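Skindunell Home Syrups and Cordials, list archive
Message 2101
Subject: Re: [skindunell] Stoppers, caps, and the sticky shelf problem
Time: 9:40 pm

Hello everybody,

I read the question from the member with the sticky shelf two times, and I also read the answers. I would like to add my experience, although I make syrup only as a hobby and I have learned much of it from this list. I leave the full question here so that those who get the digest don't have to search for it.

> Hello list, I am new and I hope this was not asked before. Last
> summer I made mint syrup and lemon syrup and I put both in nice
> bottles with glass stoppers, the kind that only sits in the neck.
> After some weeks there was sugar all around the neck of each
> bottle, and the shelf under them was sticky. One of the stoppers
> I could not open any more. The mint syrup also changed its color,
> it became more brown than green.
>
> My questions are: Is a glass stopper good for syrup at all, or is
> it only for the look? Should I use screw caps? How do you open a
> stopper that is stuck? And can I do something about the color?
>
> I boil the bottles before I fill them and I fill them hot. The
> sugar is the same weight as the water. I keep them in a kitchen
> cupboard which is next to the stove.
>
> Thank you for any help, and sorry for my long message.

First, your message was not long. We have had much longer ones about elderflower.

I start with the recipe and the cupboard, and I come to the stoppers after that. Equal weights of sugar and water makes a thin syrup. It is good for drinks, it pours well, but it does not keep for weeks in a cupboard, and for sure not in a cupboard beside the stove. With us this syrup goes into the refrigerator the same day and is used inside 2 weeks. If you want it thicker, you can take two parts sugar to one part water. It lasts longer, but I keep also this one cold. Several members disagree with me on this point and they can write their own message.

You should look at your lemon syrup before you drink it. If there are small bubbles, a film, or a smell like yeast, please throw it away and do not taste it to make sure. A loose stopper can hide a fermentation for a long time, as the gas simply goes out past the glass. 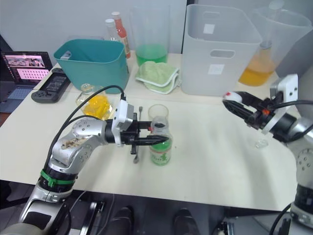 Bottle of green liquid with a drinking glass turned over the top.

Now the stoppers. In my kitchen there are three kinds of closures and each of them has its own place.

The plain glass stopper is for serving. It keeps out dust and fruit flies when the bottle stands on the table during a meal. It does not make a tight seal, unless the stopper and the neck were ground together as a pair, and most of the bottles sold in gift stores were not. Some have a thin plastic ring around the stopper. The ring helps, but it gets old and yellow and then it holds old sugar in it, so please take it off when you wash. I did not know for a long time that mine could come off. What I found under it I will not describe to the list.

The screw cap is for keeping. It is not beautiful. I buy caps new every year from Trastell, the small shop behind the market in Grurkurholm, where they sell them in bags of 12. I do not reuse caps that have been on vinegar or on anything with onion. The smell stays in the liner and the next syrup will have it.

The swing top with a rubber ring is between the two. It closes well, but I would not use it for a syrup that may ferment, except in the cold, and I open mine every few days. The rubber rings should be soft. If you bend one and you see small cracks, it is finished.

So my advice is to store with the screw cap and to pour only what you need into the pretty bottle. It means one more bottle to wash. My family complains about this and I let them complain.

About the sugar on the neck: this comes from the pouring, in most cases. One drop runs back down the outside, another stays on the rim, the water in it dries away and the sugar stays. When you put the stopper in, you press the stopper into this sugar, and it works as a glue. I keep a clean damp cloth next to the bottle and I wipe the rim and the inside of the neck each time before I close it. When you fill the bottles, use a funnel whose end goes below the neck. My funnel is a Gallardo, quite old, with a long end, and I have not seen this model in the shops for many years. If someone knows where to get one, I would be glad to have a second.

For a stopper that is stuck, do not use a knife, and please do not hit it with a spoon as one member suggested in September. Glass does not forgive this. Dip a cloth in warm water, not boiling, and wrap it around the neck only. Wait some minutes. Put a little warm water also around the edge of the stopper, where it meets the neck, so the sugar can melt. Then turn the stopper softly with a dry cloth in your hand, left and right, and do not pull before it turns. If it doesn't move, repeat. I had one that needed up to 11 rounds, over one evening, with tea between. If the bottle comes directly from the refrigerator, let it come to room temperature before the warm cloth touches it.

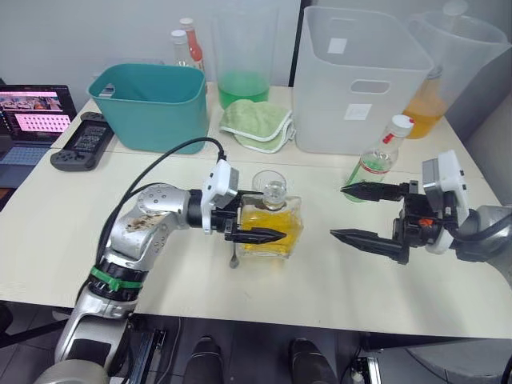

I come to the color, which was the last question. Mint goes brown, and to my knowledge it cannot be fully stopped at home. But it can be made slower. I put the leaves in boiling water for a few seconds and after that directly into ice water. I dry them in a towel, and I blend them with the syrup when the syrup is already cold. Then I strain it through a cloth. This gives a much greener syrup than when the leaves are cooked in the sugar, and the taste is fresher. It is still best in the first days. The light is also bad for it, so the back of the refrigerator is a better place than the door.

The shop syrups stay green for months, but they usually have color added, you can read it on the label. I have nothing against it. I only say that you should not compare your own bottle with those and be sad.

Lemon is easier. I peel the yellow part thin, without the white, and leave it in the sugar overnight in a covered bowl. In the morning the sugar is wet and smells very strong. I add the hot water, stir until it is clear, let it cool, and add the juice at the end. If you boil the juice, it gets a taste that I can only call "cough medicine", maybe there is a better word in English.

One remark about boiling the bottles. Please check that yours are made for it. Decorative bottles, especially square ones with thick corners, can crack with a quick change of temperature. I wash mine in very hot water with soap, rinse well, and dry them upside down in the oven at a low heat. The stoppers with plastic rings don't go in the oven. For those decorative bottles I also wait until the syrup is cold before I fill.

For the shelf itself: warm water and a little vinegar, and leave the wet cloth lying on the spot for a while before you rub. Under the bottles I now keep a saucer.

I have a question of my own also. Does somebody on the list make syrup from quince peel? We have a lot of fruit this year, and my first batch became jelly in the bottle. It was very tasty but I had to get it out with a long spoon. Perhaps I cooked it too long, or I should use less peel. I used the same weight of sugar as for the lemon.

With kind greetings from Grurkurholm

--
Skindunell list: please cut the quoted text when you reply, and keep one subject per message.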